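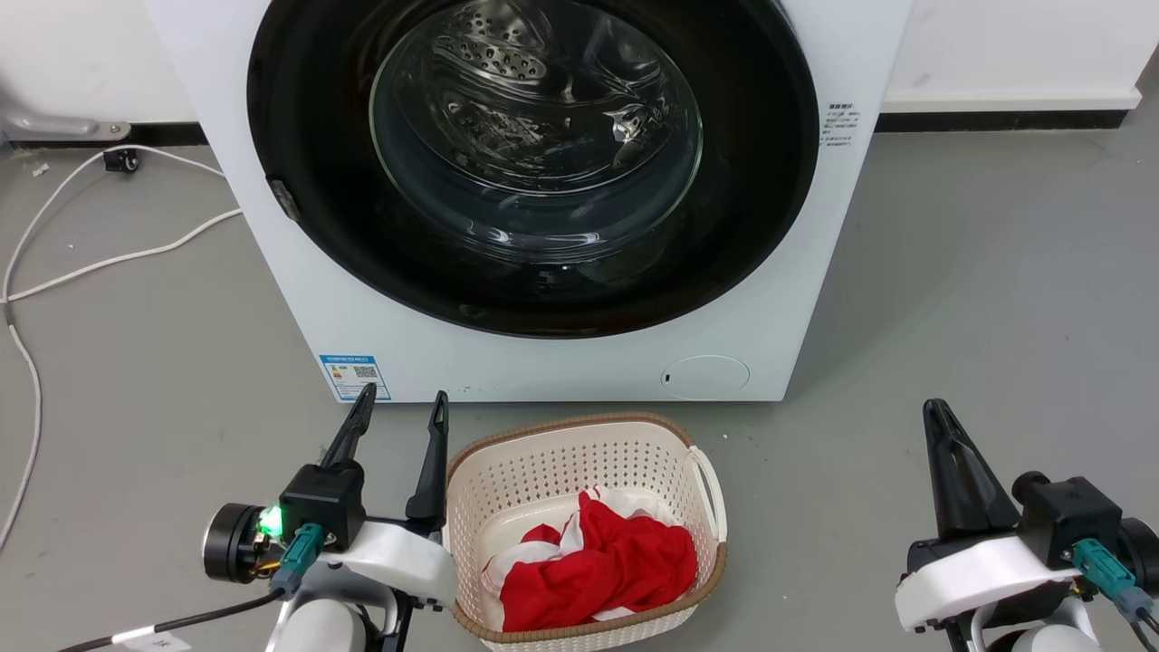

2022-02-04

Dye bench, second week of the madder trials. Writing this up before lunch while I can still read my own handwriting on the back of the Custance packet.

Skeins 1 to 6 are mordanted and hanging on the rail by the window. I went with alum on the lot this time, same recipe as the Murkcombe batch from August, except I forgot the cream of tartar on skein 4 and only noticed when I went to put the lid back on the jar. Left it in anyway. If 4 comes out a different colour from its neighbours we'll know why, and if it doesn't I'm going to stop buying cream of tartar.

Madder went into the small pot at 256 g for the whole run, ground root, soaked overnight in rainwater. I held it at 70 degrees for the first 2 hours and then got distracted by a delivery and it crept up higher than I'd like (I didn't catch the peak, sorry, the probe was sitting on the bench like a lemon). So expect some brown in the later ones. The first skein out was a gorgeous brick red, though, really close to the sample card from Rekau, and I did a little dance about it. It'll dry lighter, they always do.

Rinsing: two changes of water in the tub, then the wool cycle, no spin on the singles. PLEASE keep the singles off spin. The last lot felted at the ties and I spent an entire evening picking figure-eights apart with a crochet hook. Plied skeins can take the slow spin, they don't seem to mind.

Wash fastness. I cut short lengths from each skein and stitched them to white cotton squares so we can see what bleeds. Squares are labelled in laundry marker on the back, bottom right. The old labels in biro all vanished, which is how we ended up with an envelope of mystery pinks. First wash at 30 with the plain soap, second with the Marquez liquid that everyone's customers seem to use at home. Haven't compared them properly yet, I want daylight for it and it's bucketing down.

Exhaust bath: still loads of colour in it! I threw in 112 g of the grey fleece, unmordanted, just to see. Came up a sort of dusty apricot after an hour, much nicer than it sounds. Leaving it to sit over the weekend with the lid on.

Bits and pieces:

The good strainer has a hole near the handle. Use the muslin until I get a new one.

We're nearly out of alum, maybe enough for one more run at this weight. I'll add it to the Murkcombe order with the rainwater barrel tap.

pH strips are in the drawer under the kettle now, away from the steam. Bath read between 6 and 7 at the start, which I'm calling close enough, but I'd like to try a pinch of chalk next time and see if it pushes the red.

Monday: pull the fleece, rinse, get everything onto the card with dates. Then weld, if the seeds have turned up.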